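Granström folding table: my review after a summer and a bit

I'd been working at the end of my bed for far too long when I finally gave in and bought the Granström. I wanted something I could eat at, sew at and now and then put the laptop on, and which would go away again when my sister's lot came to stay. My flat is a studio on the third floor with no lift, so weight mattered a great deal (more on that in a minute!).

First, delivery. It came in one long flat box from Ploko, who also sold me my bookcase a while back, and the driver very kindly left it at the bottom of the stairs. I got it up by walking it end over end, swearing gently. The cardboard was a bit squashed at one corner but there was a good thick foam edge inside and the top hadn't a mark on it.

Putting it together took me one evening and a pot of tea. The top comes in one piece and you fix the two leg frames on with bolts, then clip in the brace. The leaflet is all drawings and no words, and drawing 3 has the brace the wrong way round, or at least I read it that way and had to take it all off again. The little key they give you is horrible. Use your own if you've got one, your fingers will thank you.

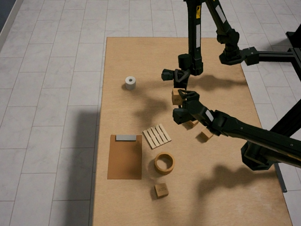

Page last changed: October

Now, size. The one I chose is 700 mm across, and I did dither over the narrower one because it would have tucked in beside the wardrobe. I'm so glad I didn't! Two people can have dinner facing each other with a dish in the middle and still find somewhere to put their glasses. With the sewing machine out I've got room for the fabric to lie flat on my left, and it doesn't keep dragging itself on to the floor the way it used to. Folded up, it stands behind the door and takes up no more room than the ironing board did.

It is steady, mostly. If you lean hard on one end while you're cutting something out you'll feel a bit of give, and with the machine going at full tilt there's a hum through the legs that my downstairs neighbour may or may not enjoy. I put felt pads under the feet (a packet from Bollov, cheap as anything) and that helped a lot. Tighten the bolts again after the first fortnight as well, mine had worked themselves a good half turn loose.

Cleaning is where I'd knock a mark off. Tea rings come up if you catch them the same day, but leave one overnight and you'll be rubbing at it for ages. I tried the Mistix spray on a curry splash and it took most of it – there's still a faint yellow patch if the light's coming in low. I use a cloth when people come round and mats the rest of the time.

The hinge is the best bit, if I'm allowed to be excited about a hinge. It's stiff for the first few goes and then it loosens up and you can fold the legs away with one hand while the other holds the top. My old table used to bite.

I paid almost 300 pounds for it, which made me wince, and I've seen it a little cheaper since in the spring sale. I'd still get it again. If you're just after something for the odd board game then you can spend a lot less, but for every day use in a small place I've been really pleased. Matching stools are sold separately and I haven't tried those – they look a touch low to me.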